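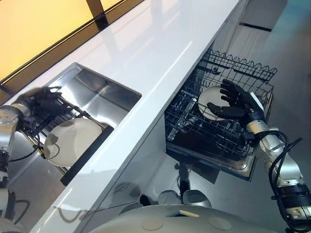
The open dishwasher and sink in the shared kitchen at Riltirari House, Parndale.

Shared kitchen at Riltirari House goes back to real plates

PARNDALE — The ground floor kitchen at Riltirari House is back in daily use after nine weeks of work, and the stack of paper plates that used to sit by the door is gone.

Durnatell, the company that manages the building, finished the job in July 2026. The kitchen has a new white countertop, a rectangular stainless steel sink, white cabinets with recessed handles and a dishwasher. Before the work, everything was washed by hand in a sink that drained slowly and backed up if two people used it in one evening.

Riltirari House has 111 residents. Most have a small refrigerator and a hot plate upstairs, and they come down to the shared kitchen for anything bigger than soup. While it was closed, Durnatell gave residents the use of a temporary kitchen in the laundry annex, with one burner and a folding table.

“I ate a lot of sandwiches,” said Kimie Yoshida, who lives on the third floor. “I don't want another sandwich until November.”

Yoshida cooks most evenings and had written to Durnatell twice about the old sink. She said the extra counter space made more difference to her than the dishwasher did.

“You can put a cutting board down and still have somewhere for the pot,” she said. “Before, one of them was on the floor.”

Drying rack stays in the sink

The first plan left no place for a drying rack. Durnatell expected that everything would go through the dishwasher, and the old rack was thrown out with the cabinets. Residents asked for one at the first meeting after the plans went up in the lobby. People who cook for one said they would sooner rinse a plate and leave it to dry than wait for a full load.

The building now has a black wire rack that fits down inside the sink basin, so the water drains where it should and the counter stays clear. It can be lifted out when someone needs the whole sink for a stockpot or a baking sheet.

Plates that go in the dishwasher belong in either rack, according to the sheet taped inside the cabinet door. Knives with wood handles stay out, as does anything cast iron. The sheet also asks people to scrape food into the bin first. It says nothing about rinsing, and that has already led to some discussion. Yoshida rinses. Her neighbors across the hall do not, and say the machine copes.

The dishwasher is run at 9 each evening by whoever is last in the kitchen. Clean dishes are supposed to be put away before breakfast. In the first week that mostly happened, with one exception — a Sunday load that was still in the machine at lunchtime on Monday.

Plates, bowls and mugs are now supplied by the building. Durnatell bought them from Onishi, a restaurant supply store on the Parndale road, for $388. The plates are plain white and round, a style the store keeps in stock year-round, so broken ones can be replaced without buying a new set. Residents may still use their own dishes, but those have to go back upstairs the same day.

Bottles and other personal items

Things left behind are the other subject of the new rules. The old kitchen had a windowsill where people put drink bottles, lunch boxes and jars, and some had been there so long that their owners had moved out. When the room was emptied for the work, two storage tubs were filled from the sill and the shelf under it.

Bottles caused the most trouble. Several residents own nearly the same kind, a plain cylinder in gray with a black cap, and people had been taking the wrong one home. Durnatell is asking residents to put a name or a strip of colored tape on any bottle they bring down. Tape is in the top drawer, next to the can opener.

Bottles can be washed by hand in the new sink at any time. Caps should be taken off and washed separately, and both parts should be taken away afterward. Anything without a name that is still in the kitchen on Friday evening goes into a box in the lobby. It stays there for 31 days and then goes to the thrift store.

Yoshida said she had got one bottle back from the tubs and found that she owned the wrong lid for it. She has put up a note by the mailboxes.
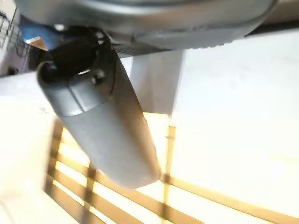 What is still to be done

Not all of the work is complete. The light over the stove is a temporary fitting, and the permanent one is on order. One of the cabinet doors by the window rubs against its neighbor and will be rehung. The floor was kept from the old kitchen and will be looked at again next year, when Durnatell plans to repaint the hallway outside.

There is also the matter of noise. Two residents whose rooms are directly above the kitchen have asked for the evening dishwasher load to be started earlier. Durnatell said it would leave the time as it is for now and ask again in November, once people have got used to the room. In the meantime the kitchen door should be kept shut while the machine is running.

The annex kitchen has been taken out, and the laundry is back to its usual arrangement. The folding table is staying, at the request of people who fold sheets on it.

Hours and bookings

The kitchen is open to all residents from 6 in the morning to 10 at night. The oven can be booked in one-hour slots on the sheet beside the door. Bookings are for the oven only — the sink, stove and dishwasher are open to everyone during that time.

Group meals are allowed again, with a day's notice on the same sheet. The first was a noodle supper organized by Yoshida, who had asked for the date before the countertop was in. Everyone who ate was expected to carry a plate to the dishwasher, and the second load had to wait for the first to finish.

Spare copies of the kitchen rules are at the front desk. Repairs should be reported to Durnatell through the building office and not left as notes on the dishwasher, where the steam makes the ink run.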